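Contrôle avant antenne publique, émission de juin, salle Lestmont

Je mets ma liste en ligne comme d'habitude, avec mes remarques en vrac. Tout est coché sauf mention contraire (et il y en a, des mentions contraires !).

Jauge affichée à l'entrée : 328 personnes, radio et invités compris. OK. Les gagnants du concours passent par la porte de gauche, on ne change rien.

Issues de secours : OK, mais la barre du fond accroche encore. Je l'ai poussée trois fois, il faut un coup d'épaule, donc à graisser avant 18 h. 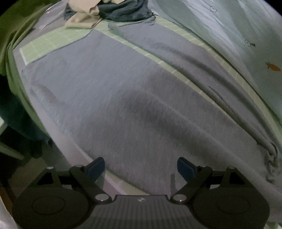

Photo : Ximena Medrano

Câbles au sol : À REPRENDRE. Entre la table de mixage et la scène on a 40 mètres de multipaire, et les passages de câbles s'arrêtent bien avant le bout. J'en veux jusqu'au rideau, scotchés des deux côtés.

Pieds de micro : OK, lestés. Celui de l'animateur penche un peu, je l'ai resserré moi-même.

Extincteurs : OK en régie, OK au bar. Étiquettes lisibles, goupilles en place.

Niveau sonore : essai fait avec le groupe de l'après-midi, et franchement ça tape fort devant les retours ! Bouchons à distribuer, j'en ai commandé 700 chez Tadberg, carton à ouvrir dès l'arrivée du public.

Camionnette de reportage (louée chez Avis) : mât replié, cales posées, OK. Penser au gilet fluo pour celui qui déroule l'antenne.
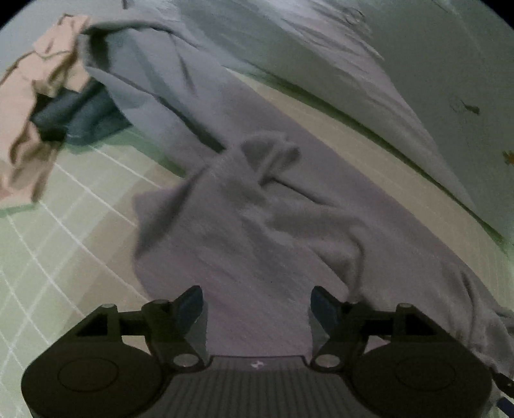 Ponce : pour la barre du fond, je suis passé avec la bombe de graisse, ça s'ouvre d'une main maintenant. Par contre il manque toujours une lampe torche en régie.

Bien noté, merci, je raye la barre et j'ajoute la lampe. Reste les câbles, je repasse les voir à 17 h.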